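Bench notebook: descaler trial, kettle no. 2

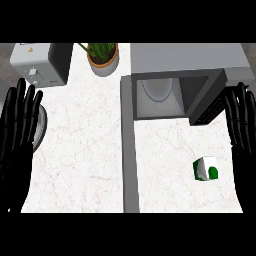

Entered by Gajewski, Giltstead workshop, Apr 4, 2019

Second go at the limescale. The February attempt used supermarket vinegar and left the kettle clean and the whole building smelling like a chip shop, so this time it's citric acid.

Dissolved 30 g in 300 ml of warm tap water, poured it in, left it 6 minutes with the lid down. Fizzed with great enthusiasm for the first two and then sulked. Scale on the base gone, scale round the spout entirely unmoved. Topped up with another 100 ml so the level reached the spout and went off to answer emails. Came back some time later than planned. Spout now clean, tea still tastes faintly of lemon sherbet after three rinses.

Compared with the Vevasix sachets: same result as far as I can see, and theirs come in a nicer box. The Jerkance filter jug is supposed to stop scale forming at all. It has been on the shelf waiting for a cartridge for as long as I've worked here.

To do: weigh the dry kettle before and after next time, which I meant to do this time. Buy cartridge. Label the citric acid, as it looks exactly like the sugar.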